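Drondis shop notes - the gripper that let go

Quick one this month, I'm writing between shifts so bear with me.

Most of you heard the bang on Saturday. Arm 6 dropped a part from shoulder height, right at the end of a run. No one hurt. Part is scrap, floor has a dent, and Dorin Oprea had a cup of coffee down his shirt. Arm was stopped and tagged out within a minute, good work whoever hit the button (was it Lucian?).

What happened, as far as we know. The controller threw fault 2578, lost grip signal, then cleared it by itself. Then threw it again. Then cleared it. It had been doing that on and off for 13 days and we all just pressed reset and carried on. Me included. The log is not fun reading.

Nazmiye Akyol took the wrist cover off Monday morning and found the finger cable rubbed nearly through where it bends. Every time the wrist rolled past a certain angle the signal dropped out. Arm thinks it has nothing in the hand, opens the fingers to get ready for the next pick. Except it did have something in the hand.

So, new rules, starting now:

Grip fault once - write it in the book, with the time.
Grip fault twice in one shift - stop the arm, tag it, call Nazmiye or Pascal. No reset. I mean it.
No standing inside the yellow line while an arm is carrying, even at slow speed, even for a second.
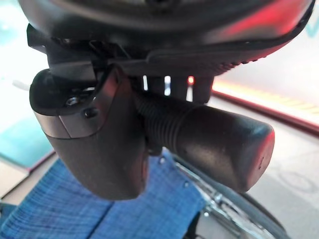 Pascal Wunderlich is also changing the program so a lost signal means hold and stop, not open. Should of been like that from the start. He's testing it on the bench first, then arm 6, then the rest. Until its done the other arms run at 30 percent speed. Yes it's slow. Yes Hou knows the orders will slip, I already had that phone call.

New cables are coming from Clitine, longer ones, with a proper clamp so they don't bend in the same place every time. Old cable is in a bag on my desk if you want to see it.

Anyone who has seen the same fault on the other arms and didn't write it down, come tell me. Not looking to blame anybody, just need the list.

Iulian Bratu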